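Click count far higher than landing page sessions on a display campaign
Posted in Ad Operations > Measurement
April 29, 2021

Pui-shan Wan

I run paid media for Varkow, a small company that sells storage parts to workshops. We have a display campaign live through the Okari ad server, with a single landing page. Site analytics is Prillel, loaded through a tag manager.

For the first flight Okari reports 895 clicks. Prillel reports 157 sessions on the landing page with the matching campaign parameters. I expected a gap, but this is too large to put in front of the client team as normal variance.

Things I have already checked:

The final URL resolves and the page returns a 200.
The campaign parameters are spelled the same in every creative.
Both reports use the same date range. I have not confirmed the time zone in Okari because the setting is only visible to the account owner.
The landing page has a consent banner. Prillel does not fire until the visitor accepts.

The creatives are standard image banners plus one HTML5 unit built by an outside studio. Organic and email traffic to the same page looks the way it always does.
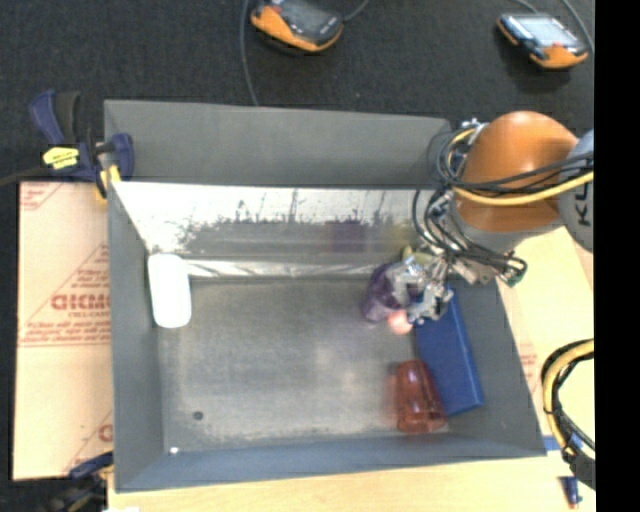

Does Okari remove invalid clicks before they appear in the campaign report?
The default campaign report shows gross clicks, and the filtered figure sits in a separate column that has to be added by hand under report settings.

I found that on the settings page after I had pulled the numbers above, so the 895 is gross. I have added the column and am waiting for it to populate. What I want to know is what else to check in the meantime, and in what order. I don't have access to server logs but can ask for them.

Lajos Bozsik

Start with the consent banner. It is the most likely single cause and the easiest to measure.

A click is recorded when the browser hits the ad server's redirect. A session is recorded when the Prillel script runs and its first request is accepted. Between those two events you have the redirect chain, the page load, the tag manager load, the consent prompt and the consent choice. A visitor lost at any one of these steps is a click without a session. Display traffic is impatient, and a large share of it will close the tab with the banner still on screen.

To measure it, ask for the web server access logs for the flight dates. Filter to requests for the landing page where the query string contains your campaign parameter. Remove obvious bots by user agent. That gives you a third number that does not depend on consent or on JavaScript.

If the log number is close to the Okari number, the loss is happening on the page, and you should look at consent and tag timing. If the log number is close to the Prillel number, the loss is upstream of your server, and you should look at the redirect chain and click quality. If it lands in the middle you have both problems, and you will need to split the report by creative and by placement.

Splitting by placement is worth doing regardless. In-app inventory on small screens produces accidental clicks, mostly from banners that sit close to a navigation control. Sort placements by clicks, then compare each one with its sessions. In most accounts I have worked on, a few apps hold the bulk of the excess and can simply be excluded.
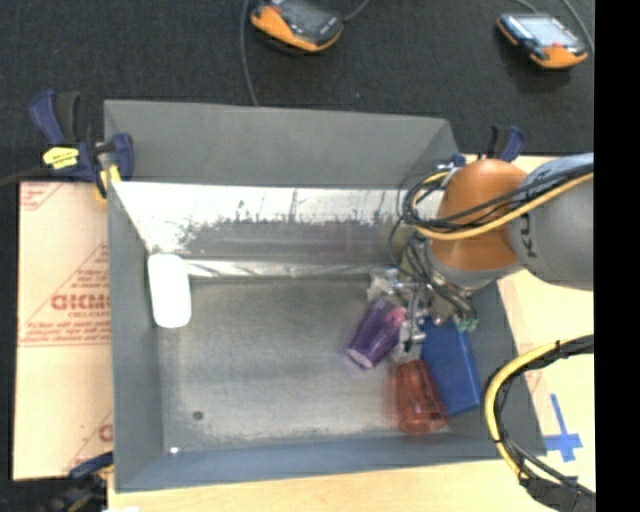
The HTML5 unit needs its own check. Outside studios sometimes wire the click handler to both the container and the button inside it, and one tap then calls the click macro twice. Open the unit in a browser with the network panel recording, click once, and look at how many requests go to the click tracker. If there is more than one, send it back. Do the same on a phone, as touch and click events can each fire the handler.

Also look at the redirects themselves. Each hop adds latency and each hop is a place where a query string can be dropped. I would not accept more than 3 hops, and I would want each one under 300 ms on a normal mobile connection. If one of them strips the parameters, the session still exists in Prillel but is filed under direct traffic. Check whether direct sessions on that landing page rose when the flight started. You said organic and email look normal, but you did not mention direct.

On the time zone: get it confirmed, but do not expect much from it. A mismatch moves clicks across the first and last day of the range. It will not explain a gap this size over a full flight.

Mahmoud

we had the same thing, it was bots. turn on filtering and complain to the ad server, they gave us a credit

Pui-shan Wan

Thank you both. Partial results so far.

Direct sessions on the landing page did go up on the first day of the flight and stayed up. I traced the chain by hand and the second hop drops everything after the question mark on one banner size. That size had been copied from a campaign we ran in September with an old tracking template. I have replaced the template.

The HTML5 unit sends two click requests per tap on a phone and one on desktop — same pattern Lajos described. It is paused and back with the studio.

The access logs have been requested. The filtered column is still blank in Okari, so I can't say anything yet about bots.

Lajos Bozsik

Keep the old and new templates separate in the report when you rerun it. If you overwrite the label, the flight will show one blended rate and you will not be able to tell which fix did what. For the consent share, take logged landing page requests as the denominator and leave ad server clicks out of it.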